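**Light therapy lamps for winter depression – anyone get real results?**

**gravelpath60**
My doctor in Grurnville suggested a light box for seasonal depression. The clinic sells one called the Kundon for way more than I wanted to pay. Is there anything behind this or is it a fancy desk lamp?

**mossandtin**
There are decent trials on bright light for seasonal depression. The trouble is the lamps. Half the sellers print a brightness number and never say how far you have to sit from it. I'd ask the clinic that before paying.

**Jianguo Kong**
I used a Paisan lamp for 3 winters, every morning with breakfast. Felt better by the second week each time. You can say placebo all you want, I got out of bed.

**mossandtin**
Glad you did. But three winters of one person is still one person, and spring was coming either way.

**Jianguo Kong**
Spring does not come in November.

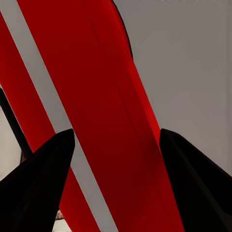
*Two black gripper fingers with something red between them (computer render)*

**dutness_dan**
Mine went back after 12 days. Headaches, and I was wired at night. My sister has bipolar and her psychiatrist told her not to start one without talking it over first, as bright light can tip some people into mania. The box didn't mention it anywhere. That bothers me more than the price.

**gravelpath60**
Nobody at the clinic asked about that either. No history that I know of, but still.

**Zhuoran Feng**
I'd be careful with any clinic that recommends a lamp and sells the same lamp. Maybe it's fine – mine did that with vitamins and I never saw a blood test. Did they give you a follow-up date?

**gravelpath60**
"Sometime in May." So after the dark months are over, when I'd feel better anyway.

**mossandtin**
Right, and then it goes down as a success. Write down your mood and sleep for 4 weeks before you switch it on, or you won't have anything to compare with.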